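Projektbericht: Ein fester Arbeitsplatz im Projektraum Rado
Kurs Raum und Einrichtung, Gruppe Virkari
Abgabe: October 29, 2020

1. Ausgangslage

Unsere Gruppe sollte in einem vorhandenen Raum einen Schreibplatz einrichten, an dem man mit der Hand schreiben und Protokolle führen kann. Zur Auswahl standen die Räume Sulum und Rado. Sulum hat mehr Tageslicht, wird aber auch als Durchgang zur Werkstatt benutzt. Wir haben uns deshalb für Rado entschieden. Der Raum hat eine unverputzte Ziegelwand, an der bisher Material abgestellt war.

2. Vorgehen

Zuerst haben wir die Wand freigeräumt und den Boden gefegt. Danach haben wir zwei Aufstellungen verglichen: den Tisch frei im Raum und den Tisch direkt an der Ziegelwand. Frei im Raum war er von beiden Seiten zugänglich, allerdings rollten Stifte nach hinten hinunter und der Weg zur Tür wurde eng. An der Wand traten diese Probleme nicht auf. Für jede Aufstellung haben wir einen Probetag angesetzt und notiert, was gestört hat.

Der Tisch ist weiß und rechteckig. Auf der Platte sollte nur liegen, was zum Schreiben gebraucht wird, also ein Heft und ein Stift. Taschen, Kabel und Kleinteile gehören nach unserer Regel nicht auf den Tisch. Als Sitz dient ein schwarzer Bürostuhl auf Rollen.
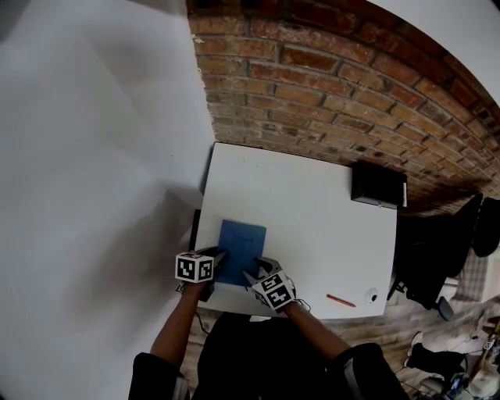
Das Budget betrug 211 Euro. Ausgegeben haben wir davon nur einen Teil, für Schreibmaterial, Haken und Reinigungsmittel. Tisch und Stuhl waren vorhanden. Ein Angebot der Firma Lubis über neue Möbel lag bei 1438 Euro und kam damit nicht in Frage.

3. Ergebnis

Der Platz an der Wand wurde besser angenommen als der freistehende. Ein aufgeschlagenes Heft hat genug Platz, und der Unterarm kann beim Schreiben aufliegen. Der rote Stift ist auf der weißen Platte schnell zu finden. Als ungünstig hat sich die Ziegelwand beim Putzen erwiesen: Aus den Fugen rieselt Sand auf die hintere Tischkante. Wir wischen dort jetzt nach jeder Nutzung.

Nicht gelöst ist die Ablage neben dem Tisch. Taschen und Kabel landen weiterhin auf dem Boden, weil ein Regal fehlt. Beim Zurückrollen des Stuhls muss man darauf achten.

4. Offene Punkte

Im November soll ein niedriges Regal rechts vom Tisch erprobt werden. Außerdem fehlt noch eine Leuchte, denn am Nachmittag wird es an der Ziegelwand schnell dunkel. Die Maße des Raums und die Notizen der Probetage liegen im Ordner der Gruppe.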